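3.2 Household textiles and the weekly wash

The second part of the survey asked how often families wash their towels and who decides when a towel is no longer clean. We received 641 answers from the town of Stutavley and 1466 from the larger district of Lacerda. The questions were the same in both places, but in Lacerda they were read aloud by telephone, and this may have made the answers shorter. The collection was closed on Tuesday, April 6, 2021.

In most homes the towels wait together with other laundry until there is enough for one full load. The respondents called this "the full basket rule", although only few of them could say how full the basket must be. Families with small children washed earlier than the rule demanded. People living alone washed later, and often added kitchen cloths to the same load in order to fill the machine.

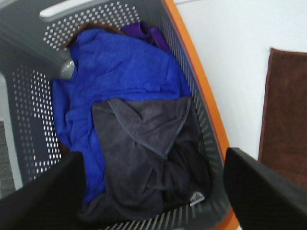

Figure 4. Soft household items kept together in a perforated plastic basket.

3.3 Color and the judgment of cleanness

We expected that the age of the towel would be the strongest reason for washing it more often. This was not confirmed. The color was mentioned more frequently than the age, and in both places the direction was the same: a white towel is washed after fewer uses than a dark one. Many respondents knew that a dark towel can carry the same amount of skin residue, but they still kept it on the hook for some 3 days longer. 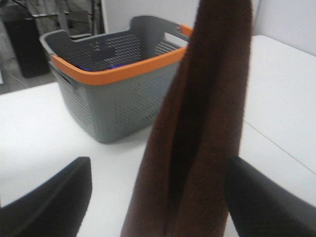
The difference was larger in homes where each person has an own towel. When a towel is shared, the color loses its influence, and a fixed day of washing becomes more common. We asked also about the smell. It was named as a reason mainly by the older respondents, who more often dry their laundry inside the apartment during winter. The influence of the drying place could not be separated from the influence of age with our data, and we will return to this problem in Section 5.

A smaller group of 18 households agreed to keep a washing diary in May, on the paper form designed by Nillix. The diaries show that people wash towels less often than they report by telephone. The distance between report and diary was biggest for dark towels, which seem to be easily forgotten. One family wrote down the same brown bath towel only once during the whole month, and in the interview they were sure that it was washed every week.
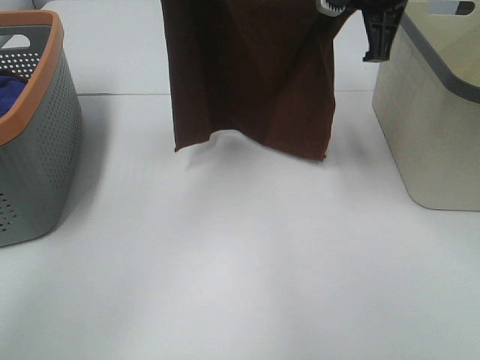
Sơn Kiều objected, when an earlier version of this section was read, that the diary itself changes the habit, and that a family which must write down every wash will soon begin to wash more. Hema Thampi answered that in this case the true distance would be even larger than we report. We agree with both remarks. The diary values should therefore be read as an upper limit for these households. A comparison with the laundry records from Atow, where the washing is done in a common room and paid by load, is given in the next section.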